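Botamside Events Register: README

Version 3 of the speaker and session register for the Botamside women's enterprise conferences. Maintained by Despina Pascu and Cosmin Oprea. Questions about access go to Bianca Ghiță.

Summary

The register is a flat-file record of sessions held at regional business conferences for women who own or manage small firms. Each row describes one session: its title, format, scheduled length, room, speaker code and the topic labels assigned after the event. The current release holds 732 session rows and 554 speaker rows. It replaces the spreadsheet that organisers had been passing around by email, which had no stable identifiers.

Intended uses are program planning, checking how often a topic has been offered, and studying changes in session format. The register does not measure the quality of a talk and should not be used to rank speakers.

Files

sessions.csv: one row per session
speakers.csv: one row per speaker, joined on speaker_code
topics.csv: controlled list of topic labels with scope notes
changes.txt: corrections made between releases

All files are UTF-8 with Unix line endings. Fields containing a comma are quoted. Empty fields mean the value was not recorded; a literal "none" means the organiser confirmed there was no value.

Fields in sessions.csv

session_id: string, prefixed LRN for sessions at Lornska and DEL for sessions at Delley
title: string, as printed in the program, including original capitalisation
format: one of keynote, panel, workshop, clinic, breakfast
minutes: integer, scheduled length and not actual running time
room: string, free text
speaker_code: string; multiple codes separated by a semicolon
topic_1, topic_2: string, from topics.csv; topic_2 may be empty
catered: yes, no or empty

"Clinic" covers one-to-one advice appointments run under a single program heading. A clinic with several advisers is still one row. Breakfast sessions were recorded as keynotes in version 1 and were relabelled in version 2 wherever the printed program could be found.

Collection

Rows were entered from printed programs, organisers' running sheets and, for a small number of early events, registration confirmations. Irina Roman did the first pass. Ovidiu Crăciun re-entered a sample of programs without sight of her rows, and differences were settled by going back to the paper copy. Where the paper copy and the running sheet disagreed, the running sheet was preferred for room and speaker, and the program for title.

Cancelled sessions are excluded. Sessions that went ahead with a replacement speaker carry the code of the person who spoke.

Topic labels

Labels were assigned from titles and program blurbs. The list has 10 labels, including pricing, hiring, export, bookkeeping, premises, succession and marketing. Scope notes in topics.csv give the boundary cases. A session on leasing a shopfront is labelled premises even if the blurb mentions cash flow. A session on paying casual staff is labelled hiring, with bookkeeping as topic_2.

The marketing label is the least reliable. Program blurbs from the early Lornska events use "growth" for nearly everything, and both annotators fell back on marketing when the blurb gave no further detail.

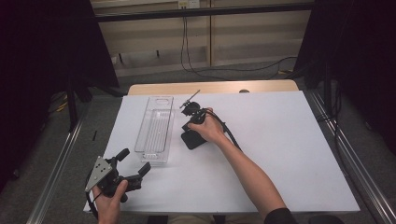
4 min read

Known problems

Room names at Delley changed during a refurbishment and have not been normalised. "Upper Hall" and "Hall 2" are the same room in most rows, but the sources do not allow this to be confirmed for all of them.

Speakers who changed their surname between events may hold two codes. Known pairs have been merged and are listed in changes.txt. Anyone counting repeat speakers should treat the result as a minimum.

The catered field is empty for most May events. The running sheets for those programs were organised by room and did not record catering.

Privacy

speakers.csv contains a code, a broad industry category and the first event at which the speaker appeared. Names are held in a separate key file which is not distributed. Session titles containing a personal name have had the name replaced with [speaker]. Attendee information was never entered.

Licence and access

The files may be used for non-commercial research and for planning community business events. Redistribution of modified copies is permitted if changes.txt is kept and extended. Access to the key file is not available under this licence.

Corrections

Send the session_id, the field, the current value and the proposed value, with a scan of the program page where one exists. Corrections without a source are logged but not applied. Accepted changes appear in the next numbered release.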